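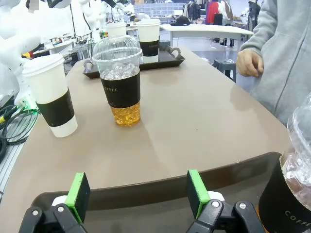 Prosholm Hall: Coffee Service Gallery

The Angelovski Foundation runs the refreshment service at Prosholm Hall. The service offers hot and iced drinks to visitors throughout exhibition hours, and serving trays are provided so that orders can be carried together. Nearly 1170 visitors registered for the February program, and the service has since been extended to the Skokstead wing.

Iced drinks are served in clear cups with domed lids, and hot drinks in white paper cups. Sleeves are available for both. Guests are asked to return trays to the table after use.

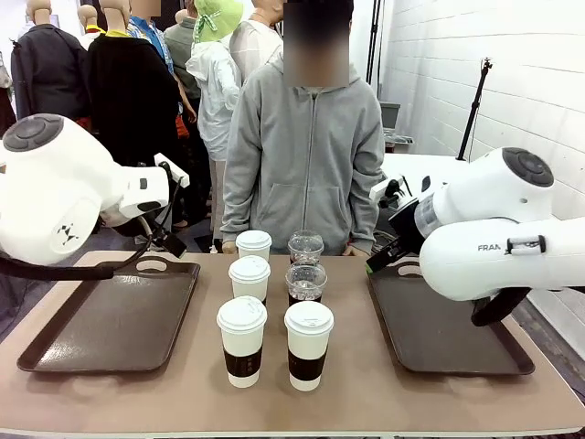 Paper and clear plastic cups grouped between two brown serving trays.

The table stands on the same floor as the costume display – guests may pass from one to the other without leaving the building. Drinks may not be taken into Room 19.

Gallery prepared by Silvia Matoušek, Visitor Services. Page updated 2020-06-27.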